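Stone worktops: sealing and daily care

Brirkurport, 2019-10-25

Following the August inspection of the shared kitchens at Mugo and Cutari, the sealing interval for natural stone worktops has been revised. Both sites were using a solvent-based impregnator applied once at fitting and not renewed. Water drops left on the surface near the sinks darkened the stone within 3 minutes, against the 20 expected of a sound seal.

Stisus will reseal both kitchens next month. The surface is washed with a neutral cleaner, left to dry overnight and treated with 2 thin coats, the second going on 40 minutes after the first. Surplus must be wiped off before it hazes. Worktops are out of use until the following morning.

Daily care is unchanged. Use a damp cloth and washing-up liquid, then dry. Vinegar, lemon juice and descaler etch marble and other calcite stones, and a sealer gives no protection against this – it slows staining only. Scouring pads dull a polished finish along the front edge, where most wiping is done. Oil marks can be drawn out with a paste of baking soda and water, covered and left for a day.

Residents with granite need not follow the vinegar rule so strictly, but the cleaner supplied is suitable for both. 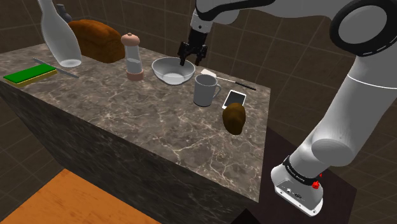
Tiruwork Kassa writes that the baking soda paste lifted an old oil mark at Cutari only on the second attempt, and asks that the instructions allow for a repeat before anyone reports the stain as permanent.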